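### 4. Fitting and looking after the hose

Floor next! It's my favourite part of the clean, and a hose in good order makes it so much quicker. Sit down on the floor for this bit - it's far easier on the back.

1. Switch the cleaner off and unplug it.
2. Pull the hose out into one wide, lazy loop.
3. Run your hands along the ridges and feel for splits.
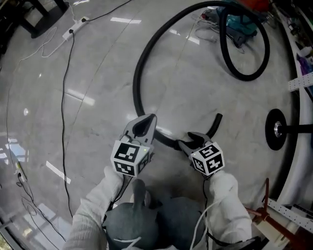

4. Hold the free end up to the light and look inside. Fluff loves to gather in the first 20 cm.
5. Tap out any grit, then push the end firmly into the Bukico floor head (part 2794).

**Note:** Tight second loops near the body are fine for storage, but ease them out before you start. You'll hear the difference straight away!

**Caution:** Keep extension leads and loose cords to one side - wheels and cables don't mix.

Spare hoses: ask Irfan Osman at the Trorex counter, open from 8.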